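Bakery Kitchen Opening Checklist, with Comments
Honport Shared Kitchen, Unit 7, February round
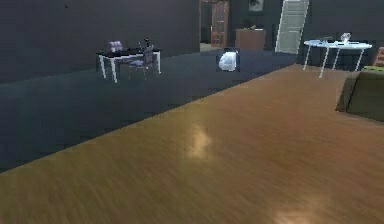 Floor finishes: honey-brown wood and dark blue-gray, meeting in a straight line.

Fill in before the first bake of the month. Mark each item OK, FIX or N/A. Comments from the last round are left in so the next person can follow up.

1. FLOORS AND WALKWAYS

1.1 Floor swept and mopped, no flour film in front of the mixers
OK. Flour film is slippery even when it looks clean. Run a shoe over it.

1.2 Mats flat, corners not curling
FIX. The mat at the sheeter has one corner up. Turned it over for now. Replacement is on the order list.

1.3 Route from ovens to cooling racks clear
OK.

1.4 Floor drain cover seated
OK. Lift it, rinse the basket, put it back with the tab toward the wall.

2. OVENS

2.1 Door seals whole, no cracks or gaps
OK on the Bama deck oven. On the convection oven the lower seal is getting stiff. Check again next month.

2.2 Door stays open by itself at full swing
OK.

2.3 Thermostat checked against the hanging thermometer
FIX. Set to 350 F, the convection oven settled well over that. Cupcakes on the top shelf will dome and crack. Use the middle shelf until the service call is done.

2.4 Oven mitts dry, no holes, one pair at each oven
OK. Threw out one pair with a worn thumb.

2.5 Hood filters clean
OK. Washed the night before.

3. MIXERS

3.1 Bowl guard in place, machine will not start with guard open
OK. Tested with the bowl empty.

3.2 Power cord and plug undamaged
OK.

3.3 Whisk wires tight, none loose or broken
FIX. One wire on the large whisk moves at the collar. Taken out of use and tagged. Please do not put it back on the hook. If a wire breaks in a batch of buttercream, the whole batch goes in the trash.

3.4 Bowl lift moves smoothly and locks
OK.

4. STOVE TOP AND HOT SUGAR

4.1 Burners light on the first try, even blue flame
OK. Back left was slow. Cleaned the burner cap and it lit fine.

4.2 Pans sit level, handles tight
OK.

4.3 Bowl of cold water within reach before any caramel is started
N/A, no caramel that morning. This was missed twice last fall.

4.4 Candy thermometer reads right in boiling water
OK. Kitchen thermometer no. 108. The other one has a cracked tube and was thrown away.

5. COLD STORAGE

5.1 Walk-in at 40 F or below, read at 6 a.m. before the door has been opened
OK. Read 38.

5.2 Butter, cream and eggs dated, oldest in front
FIX. Two tubs of cream cheese frosting with no date. Discarded. Put the date on the tub, not on the lid. Lids get swapped.

5.3 Raw eggs on the bottom shelf
OK.

5.4 Inside door release works
OK. Tested with a second person outside.

6. DRY STORAGE AND ALLERGENS

6.1 Flour and sugar bins closed, scoops stored outside the bin
OK.

6.2 Nuts in their own lidded bins, with their own scoop
OK. The Győri walnut meal came in a torn bag. The bag was emptied into a clean bin and the shelf was wiped down before anything else went on it.

6.3 Labels on filled cakes list alcohol when beer, rum or liqueur is used
FIX. The stout cupcakes had the beer on the recipe card but it was missing from the box label. Corrected label is in the binder. Some customers ask, and the counter staff need the right answer.

6.4 No open bags on the floor
OK.

6.5 Racks loaded within the posted limit
OK. The limit on the Fladholm rack is up to 749 pounds, spread evenly. Heavy sacks go on the lowest shelf.

7. HAND WASHING AND FIRST AID

7.1 Hot water, soap and paper towels at both sinks
OK. Refilled towels at the back sink.

7.2 Burn gel and blue bandages stocked
FIX. Down to the last few bandages. Added to the order list with the mat.

7.3 Fire extinguisher gauge in the green, tag current
OK. Tag no. 1695.

7.4 Fire blanket on its hook by the stove
OK.

OPEN ITEMS CARRIED FORWARD

1.2 New mat for the sheeter
2.1 Lower seal on convection oven, recheck
2.3 Service call for convection oven thermostat
3.3 Large whisk, repair or replace
7.2 Bandages

Items 5.2 and 6.3 were corrected during the round and are closed.

Put the signed copy in the binder by the office door. Anything marked FIX in sections 2, 3 or 4 also goes on the whiteboard the same day, with the name of the machine, so the evening bakers see it before they switch anything on.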